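Trestix Site Administration
Handout 4: Document Libraries, Check-Out and Workflow Limits
Revised 5/5/18

Scope

This handout covers the behavior of document libraries on the hosted Trestix platform: versioning, check-out, required columns, and the workflow actions that run against library items. It assumes that you have finished the permissions lab and have a working team site in the Vellville training tenant. List-only sites are treated in the next handout. On-premises installations are mentioned only where they differ.

Terms used below

Library: a list whose items each carry exactly one file.
Item: the row in the library, including its column values.
File: the binary content attached to the item.
Major version: a published copy, visible to all readers.
Minor version: a draft, visible to editors and, depending on the setting, to the author alone.
Check-out: an exclusive edit lock held by one account.

The distinction between item and file matters. A change to a column value creates a new version of the item even when the file is untouched. Users who look at the version history and see several entries with the same file size are usually looking at column edits.

4.1 Versioning settings

Versioning is off in a new library. Turn it on before any files are loaded. If it is turned on later, existing files start at version 1.0 and whatever happened to them earlier is not recorded.

There are two modes. Major-only mode numbers each save 1.0, 2.0, 3.0. Major and minor mode numbers drafts 0.1, 0.2 and so on until someone publishes, at which point the number rolls to 1.0. Minor mode should be used only where there is a real approval step. In libraries without one, files tend to sit at 0.7 for months and readers report them as missing.

Set a limit on retained versions. The course standard is 20 major versions, with drafts kept for the latest 5 of them. Each version is stored as a full copy on this platform, so a large presentation saved many times will use up the site quota faster than the file size suggests. The storage report counts versions, but the library view does not show them.

Lowering the limit does not trim anything right away. Extra versions are removed the next time the item is saved. To trim a whole library, run the cleanup job from the site settings page and allow for the overnight queue.

4.2 Check-out

Check-out can be optional or required. When it is required, a file opened from the browser is read-only until the user takes the lock. Three points cause most of the support calls:

1. A file uploaded to a library with required check-out is checked out to the uploader automatically. It has no checked-in version, and other users cannot see it at all, including site owners. It appears only on the "Files with no checked-in version" page.

2. Bulk upload through the mapped drive skips the column form. If the library also has a required column, every file in the batch stays checked out until the column is filled in.

3. Discarding a check-out returns the file to its last checked-in state. For a file described in point 1 there is no such state, and discarding deletes it. It does not pass through the recycle bin.

A site owner can override another user's check-out from the item menu. The override discards the other user's unsaved server draft. Local copies on that user's machine are left alone, but they will raise a conflict message at the next sync.

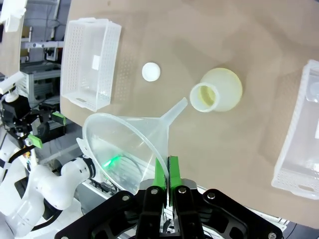
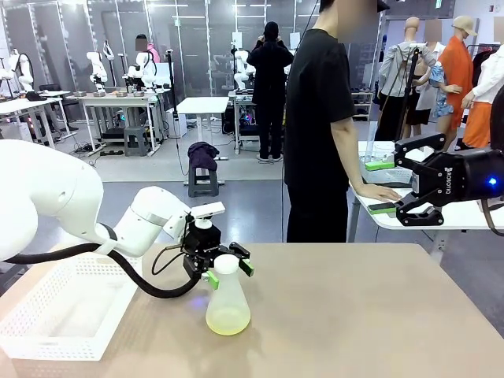

Indrek Mägi objected to point 3 after the first session: the recycle bin statement holds for the hosted service, he wrote, but on the on-premises build a discarded first upload can still be recovered from the second-stage bin if the site collection owner gets to it before the purge job. He asked that the two cases be kept apart in the lab sheet. The lab sheet now lists them separately. For the exam tenant, assume the hosted behavior.

4.3 Required columns and content types

A required column is enforced by the edit form. It is not enforced by the storage layer. Any path that does not show the form can leave the value empty: mapped drive, sync client, e-mail to library, and the import service. The item is then flagged, and depending on the check-out setting it may be locked.

Default values are applied on all paths. Where a column has a sensible default, set one and drop the "required" flag. Where it does not, load the files first, fill in the values in the grid view, and set the flag afterward.

Content types carry their own column rules. If the library says a column is optional and the content type says it is required, the content type wins. If the content type says optional and the library column was added directly to the list, the library setting wins. Check both before changing either.

Changing the content type of an existing item keeps the values of columns that both types share, matched by internal name. The internal name is fixed when the column is created. Renaming "Cost Center" to "Department" changes the label only, and the workflow designer will go on listing it under the old name.

4.4 Workflow actions that do not run on the hosted service

The workflow designer shows the same list of actions for both builds. The following can be selected and saved, but fail when started in a hosted tenant:

Run external script
Write to server file path
Send mail with custom sender address
Query linked database

The failure is recorded in the workflow history as "Action not available" with no line number. Open the workflow in text view and search for the action name.

Approval and Collect Feedback run in both builds. The Approval workflow needs the item to be checked in. If it starts on a checked-out item it waits, and it gives no message to the approver. An approval that appears stuck should be checked for this first.

A workflow set to start on item change will start again if its own last step changes the item. The platform stops a self-triggered workflow after five runs within the same minute. Use a status column and test it in the first step.

4.5 Large libraries

Views that return too many items are blocked with a threshold message. The threshold applies to the number of rows scanned, so a filter on a column without an index does not help. Add the index while the library is small. Once a library is over the threshold, the index can be created only in the nightly maintenance window.

Folders reduce the number of rows scanned in the default view. They have no effect on views set to ignore folders. The Arboleda migration used a folder per year and one indexed date column, and that layout is the one used in the lab.

4.6 Lab tasks

Work in your own site under Vellville/Training. Do not use the Pridimlow site; it is shared with the reporting course and its settings are read by their exercises.

a. Create a library with major and minor versions. Set the limits given in 4.1.
b. Turn on required check-out. Upload 2 files from the mapped drive. Sign in with the second test account and record which files are listed.
c. Sign back in as owner. Take over the files from the "Files with no checked-in version" page and check them in.
d. Add a required text column. Upload one more file by the sync client and record its state.
e. Build a workflow that starts on item change and writes to a status column. Let it loop once, copy the history entry, then add the guard condition.
f. Add an index to the Modified column and build a view filtered on it.

Hand in the notes from b and d and the history entry from e as one text file. Screenshots are not needed.

Questions about tenant access go to Emerson Mendonça. Password resets for the test accounts are done from the course portal and take a few minutes to reach the sync client. Sign out of the client fully before trying the new password, or the old token will lock the account again.

Reading for next time: Handout 5, sections on lookup columns and cascading deletes.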